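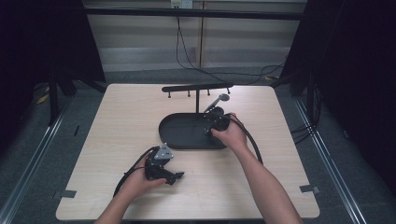

Kyu-ri Hwang

Okay, update on the right-hand drift ticket, and I think we're getting somewhere! Quick recap for Gearóid: the policy trained on the Kirnudar demos does fine with the left gripper, but the right one keeps coming in low under the bar on the T-stand (the black one in the oval tray). I first blamed the demos. Replayed 30 of them and the paths look clean, so no.

Next I went after the timestamps. The right gripper's stream was running 40 ms behind the left, and we'd been pairing frames by index the whole time, ugh. I re-paired all 824 episodes by clock time and started a retrain last night. Seed and learning rate are the same as before, so we can compare.

Still open: I haven't checked whether the right cable tugs on the wrist when you reach for the far pegs. Gearóid, could you do a few slow passes with extra slack and attach the logs? Please leave the tape marks at the front corners where they are, the calibration uses them.

Status: waiting on retrain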